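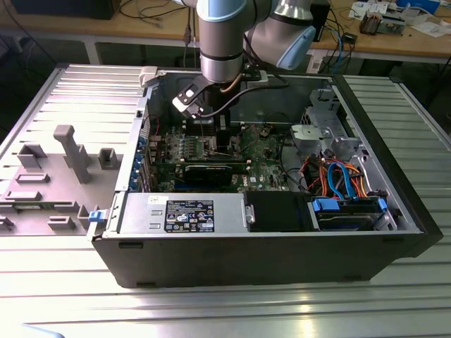 My old computer became slow again in December, and this time I decided to open it before I complain to anybody. I bought it second-hand when I still lived in Nirkville, and since then I only opened it one time, to put in more memory. I am not a technician. I work with translations and I learned these things from forums and from my friend Ridwan Liew, who has more patience than me.

First I want to write how I prepare, as I always forget it and then I search my own blog. Switch off at the back, pull out the power cord, press the power button for a few seconds. Then lay the tower on its side so the board is facing up. I did it wrong the first time, with the tower standing, and a screw fell down behind the board and I needed a whole evening to get it out. When the case is lying down, a screw stays where you drop it.

The side panel came off more easily than I expected. I put it flat next to the case with the inner side up. I like the inside of this panel, it has plastic tabs and blocks, and one tall post that stands up like a small tower. For a long time I did not know what this post is for. Ridwan thinks it holds down the cards when the computer is transported. I don't know if he is right, but I will not break it off, as somebody in one forum recommends.

What I appreciate in this case is the blue color. The parts that you are allowed to touch are blue: the brackets at the back for the expansion slots, the small latch, the clips on the hard drive. For a person like me this is better than a manual. I had a manual, by the way, but it stayed in a box at my sister's place in Pangaribuan together with my winter shoes.

The graphics card is black and goes across the middle of the board. It is not a special one. I paid 21 dollars for it from a man named Ikhsan Sopacua, who was selling all his parts before moving, and he even gave me a little bag of screws. I was going to take the card out and clean the contacts, but the memory is very near and my fingers are not so thin, so I left it for another day.

Now the cables. The power supply is at the front, with its label on top, and the hard drive is farther along. Over the drive goes a bundle of orange, blue and red cables and I must admit that I don't love this bundle. Every time I want to look at the drive I have to push it away, and then I worry that I pulled something loose. I asked in the Branent forum if I should tie it, and I received 2 answers, one yes and one no. I think I will use one soft strap and not make it tight.

About the slowness. Ridwan said to check the drive first, before spending any money. I ran the test program during the night and in the morning it showed 924 bad sectors. I wrote the number on a paper and looked at it while drinking my coffee. So it was the drive after all, and the memory I wanted to order is not necessary. I already copied my documents and the photographs of my parents to another disk, and I ask everybody who reads this to do the same today, please.

A new drive is coming from Grinach, the small shop near the bus station. They said it will take a few days because of the holidays. To change it I only need to open the two blue clips, pull out the old one and slide in the new one, so I don't expect a big adventure. Installing the system again will be the long part. I still have to find the disc, and also the paper with the license key, which I put in a very safe place.

If somebody knows what the tall post on the panel is for, please write it in the comments.

Posted 12/26/11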